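Brick practice before the garden wall

13 August 2019
2 comments

I have been putting off the low wall along the side path since May. The old edging came out then, and the dirt has been sliding onto the path every time it rains. The plan is brick, low enough to sit on. I ordered 192 from Donnelly, which includes a few spares for the ones I crack.

I've never laid brick. My neighbor Raelene Hapeta has done two walls of her own and told me to learn the pattern dry before I opened a bag of mortar. Good advice, and cheap. I got out the old painted bricks and worked on a table indoors, on the carpeted top so nothing would slide.

The pattern is running bond, the one you see on most houses. Each brick in the upper row sits across a joint in the row below. Three on the bottom and two on top is enough to understand it. The paint on these is chipped and the pale stuff underneath shows through, but they are all rectangular and that's what I needed.

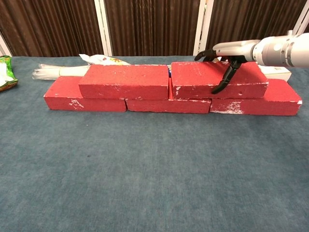

What I got wrong

My bottom row wandered. Three bricks end to end sounds simple, but I set them by eye and the line came out staggered. Over the length of the path that would look bad, so I'll run a string line between two stakes and lay to that.

Gaps were the other thing. I left a narrow one between the top two without thinking about it. On the real wall that's a mortar joint, and Raelene says to keep them all at 10 millimeters. She cuts a scrap of wood to that thickness and uses it as a spacer. I'm going to copy her.

What's next

Dig the trench, then gravel, then a concrete footing. I priced the premix at Wenside and at Borkari and will go with Wenside, mainly for the delivery. I already have a decent level. I still need a brick hammer and a jointing tool.

I'll post again when the footing is in.

Share this post
1,248 shares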